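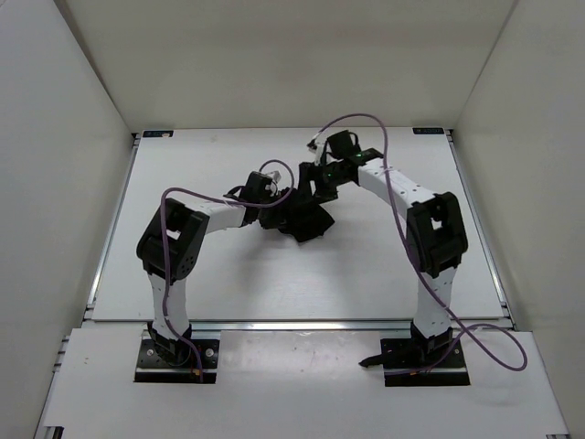

Reading Popular Fiction
Unit 6: Point of view and withheld information in the post-disaster novel
Handout revised 25/03/2021

Set texts for this unit: Crabtree (complete) and Mudis, chapters 1 to 11. Page references are to the course reader.

1. Terms

Narrator: the voice that tells the story. Not to be confused with the author.

Focalizer: the character whose perceptions limit what the reader is given. Narrator and focalizer may be the same person, as in Crabtree, or different, as in most of Mudis.

Withheld information: a fact the narrator has and does not pass on.

Missing information: a fact the narrator does not have. Students often mix up these two in essays. The test is whether a later passage shows that the narrator knew at the time.

2. First person, past tense: Crabtree

Crabtree is told by a survivor looking back from the year 3020. The narrator knows how the siege ended before the first sentence. Every chapter therefore contains two levels of knowledge, that of the person in the events and that of the person writing them down. The gap is marked in small ways:

- adverbs of time ("then," "by that point")
- verbs of belief used in place of verbs of knowledge ("I took it to be a supply ship")
- changes of tense at the ends of paragraphs

The key passage is on page 38. The narrator describes the town of Zerano as "still standing" and moves on. On first reading this is a detail of setting. After the final chapter it reads as a withheld fact. Mark the passage in your copy; it will be used in class.

Note that the book does not cheat by the usual standard. No statement on page 38 is false.

3. Third person, shifting: Mudis

Mudis has a narrator outside the story and moves between four focalizers. Shifts occur at chapter breaks only, with one exception in chapter 6, where the point of view changes in the middle of a conversation. Reviewers have treated this as an error. An alternative reading is that the change happens at the moment the first focalizer stops listening. Compare the two paragraphs on either side of the change for sentence length and for the use of proper names.

The visitors are never focalized in the chapters set. What the reader knows of them comes from rumor, from damage, and from the Madance broadcasts, which are given as transcripts without comment. Treat the transcripts as a separate voice when you chart the chapters.

4. Effects on pace

Withheld information tends to slow a first reading near the point of disclosure and to speed up a second. Missing information spreads the reader's attention more evenly. This is a tendency and does not hold for chapter 9 of Mudis, where the search of the reservoir is fast although none of the characters knows what is in it.

5. Preparation for the seminar

Read chapter 11 of Mudis twice. On the second reading, list each fact the focalizer learns and the sentence in which it is learned.

Rewrite the first paragraph of page 38 of Crabtree in the present tense. Keep the order of the sentences. Bring a printed copy.

Optional: the short interview with the translator at the back of the reader, which covers tense in the original.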